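Getting the best out of a steamer (and getting it clean again)

I've had a steamer on the go most weeks since I moved into a flat with a hob that takes an age to boil anything, and I get asked about it more than anything else I cook with. So I've pulled my scribbles together, in no order at all I'm afraid!

Start with the water. Hot from the kettle, always, and keep it well below the tray. If it bubbles up through the holes you'll get soggy bottoms on your buns and there's no rescuing them. For a short go I put in 200 ml, and for anything longer I keep the kettle handy and top up at the side with the lid barely lifted.

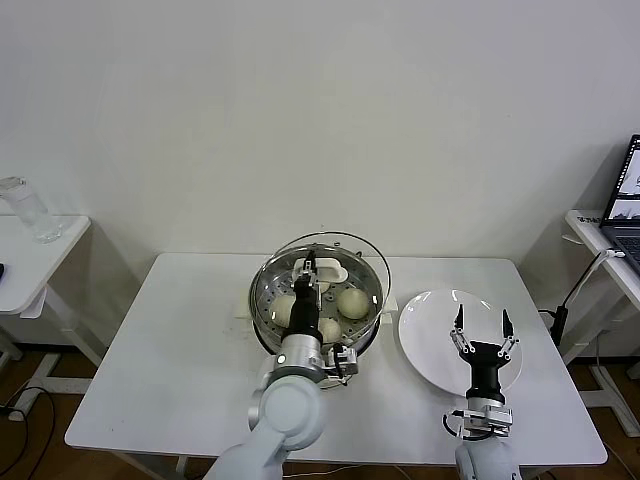

Leave more room than you think you need. Dough swells, and two buns that touch will tear when you pull them apart, so I'd sooner do a second batch. Little squares of baking paper stop the sticking (cut them a bit bigger than the base of the bun). Cabbage leaves do the same job and you can eat them afterwards with soy sauce -- my favourite bit, if I'm truthful.

Drips are the other great nuisance. A clean tea towel tied round the lid catches most of them, but knot the corners up on top, well away from the heat. And when the time's up, switch off and wait 2 minutes before you open it. Whip the lid off straight away and the tops can wrinkle like an old balloon.

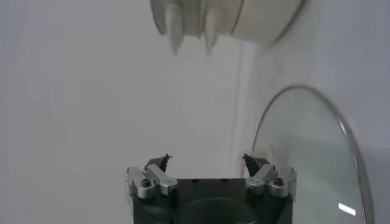 Moushumi Amarasinghe
Kitchen tips columnist

Now, limescale. We have dreadfully hard water here and I used to scrub at the bottom with a scourer, which only left scratches. What works is plain white vinegar and water, half and half, left to sit for 40 minutes with the window open. Tip it out, wipe with a soft cloth, then boil up some fresh water and throw that away too. Citric acid is just as good and doesn't smell of chip shop. I buy the Bolter one in the big tub, a teaspoon at a time, and it lasts for ages.

For the holes in a tray, try an old baby bottle brush. Rice is the worst for getting stuck, so soak it first and let the grains go soft.

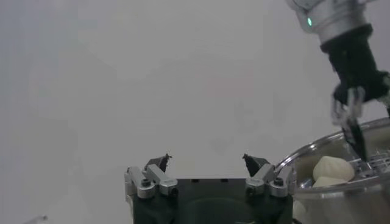

Greasy film on a glass lid comes off with washing-up liquid and a pinch of bicarb, rubbed round with your fingers. Dry it properly, especially under the rim of the handle where water likes to hide, and don't put a hot lid under the cold tap. I lost a good one that way in August and I'm still cross.

Never dunk an electric base, of course. A damp cloth, plug out, and a cotton bud for any crevices. 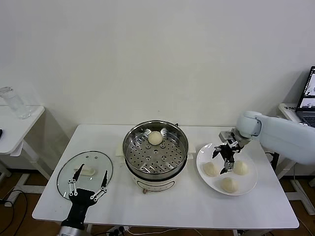

Moushumi Amarasinghe
Kitchen tips columnist

Leftover buns keep beautifully in the freezer. Cool them fully, freeze them spread out on a tray, then bag them up once they're hard, and steam again from frozen whenever you fancy one. They go stale quickly in the fridge, so I don't bother with that any more.

Gyu-bin Seol wrote in to say she does the same with dumplings, dusting the tray with cornflour first. I tried it last week and not one of them stuck!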